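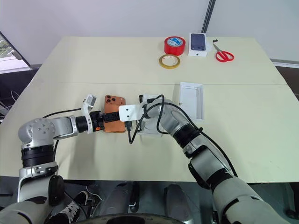

Re: Capital request, second handling station, and the end-of-arm budget line
Posted in May by Grímur Þrastardóttir
Print this message | E-mail this message

Dear colleagues,

I write in reply to the question raised on this list regarding the capital request for the second handling station, and in particular the division of funds between arms and tooling. The request as circulated treats the grippers as an accessory to the arms, to be covered from the consumables account. I ask that this be corrected before the request goes forward. The phone and connector work is the clearest case: one arm holds the orange phone on the tabletop with an angular finger, while the other has to bring a black charging connector to the lower edge of the phone, with its own cable looping over the gripper and down onto the table. Work of this kind places its demands on the last few inches of the arm, and the budget should say so.

The earlier message read, in part:

> The Wurari quotation covers two arms, the mobile base and the
> controller. Tooling is not itemized. Our office would prefer to
> submit the request on the basis of the quotation alone and to
> address fingers, plates and brackets as they are needed during
> the year. Is there an objection to this?
>
> We would also ask whether the existing tables are adequate, or
> whether a fixture table should be added. The Juhl catalog price
> for a fixture table is $3,572 before delivery.

On the first point, there is an objection. Parts bought as they are needed must each pass through purchasing separately, and the present turnaround is 7 weeks from requisition to receipt. A station that is waiting for a finger or a plate is not in use, but its service agreement continues to be charged. I propose a separate line of $3,000 for end-of-arm parts, to be committed at the same time as the arms. The line should cover the following:

- fingers in at least two profiles, including a spare set of each
- flat plates and their mounting hardware
- clips and sleeves for cable routing along the forearm and wrist
- replacement charging cables and connectors, which should be regarded as wearing parts

Our experience with the first station is that cables were not budgeted at all and were charged to general supplies. This made the true cost of operation difficult to establish at year end. I would not wish to repeat it.

On the second point, I do not recommend the Juhl table in this cycle. The present arrangement of two light-colored panels set edge to edge gives sufficient surface for both arms, and tape, scissors and packaging can be kept on the far panel within easy reach of staff. The seam between the panels should be checked for level when the second station is installed. If it cannot be kept level, the matter of a fixture table may be reopened, and I would support it then. For the purposes of the current request, please show the table as deferred and not as declined, so that the quotation remains on file.

Two further matters should be settled before submission.

First, the Lollus service agreement. The draft assumes that the second station may be added to the existing agreement without a change in terms. I have reviewed the agreement and it provides for 80 hours of on-site support for one station. It is silent on a second. A written answer should be obtained from Lollus and attached to the request. A telephone assurance will not be sufficient for the finance office.

Second, the test items. Phones, box trays and printed product boxes are presently supplied by the Vonen program at no charge to us. That program has asked that retail packaging be returned in reusable condition. We should either budget for replacement packaging or agree on an allowance for wear. I have no strong view as to which, provided that the choice is recorded.

I would be grateful if the office would issue a revised draft showing arms, base and controller on one line, end-of-arm parts on a second, and service on a third. Comments on the tooling list should be sent to me directly. Comments on the service agreement should be sent to the list, as other groups are likely to be affected by the answer.

Respectfully,

Grímur Þrastardóttir
Equipment Planning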